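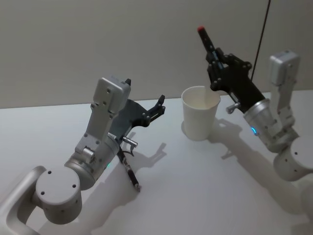
A paper cup is a disposable cup made of paperboard, usually lined with plastic or wax to keep liquid from soaking through. Common sizes for hot drinks run from 4 to more than 12 ounces.

The side wall is cut from a printed sheet as a curved blank, wrapped around a cone-shaped form and sealed along one seam. A flat disk is then pressed in to make the base, and the top edge is rolled outward to form the rim.

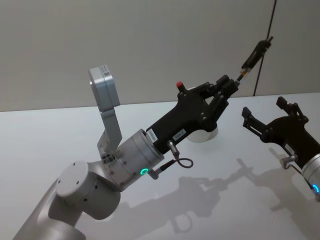 A white tabletop against a light gray wall.

Lined cups are hard to recycle, as the lining must be separated from the fiber. Some mills, among them Segers, soak the cups in water to do this. The Mulia cup, sold in cases of 288, uses a water-based coating instead.

Comments (2)

Rurnier: Are the waxed ones still made? My grandmother kept a stack by the sink.

Sidano: Yes, mostly for cold drinks. Hot coffee softens the wax.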